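Pisholm heat network to run on surplus warmth from dairy plant

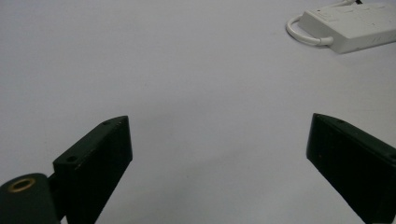
Salamatu Olaniyan
Energy reporter
2026-03-15

Vundar plans to connect 1,943 homes in Pisholm to a district heating network next winter, with the first customers switched over in November.

The heat will come from the cooling system at the Wivutano dairy. Project manager Danai Michailidis said large heat pumps will raise it to a usable temperature before it enters the pipes.

"The dairy runs all year, so we have a steady source," she said. "In very cold weather we will still need the gas boilers."

Trenching is the slow part. Michailidis said the crews have 3 streets left on the east side, and one of them has an old water main that must be moved first.

Asked about bills, she said the connection fee is fixed at $2,000 per home and can be paid over five years. "People want to know the monthly price. We will publish it before they have to sign."

A second phase would bring the total to 2,946 homes. Vundar has not yet applied for that permit.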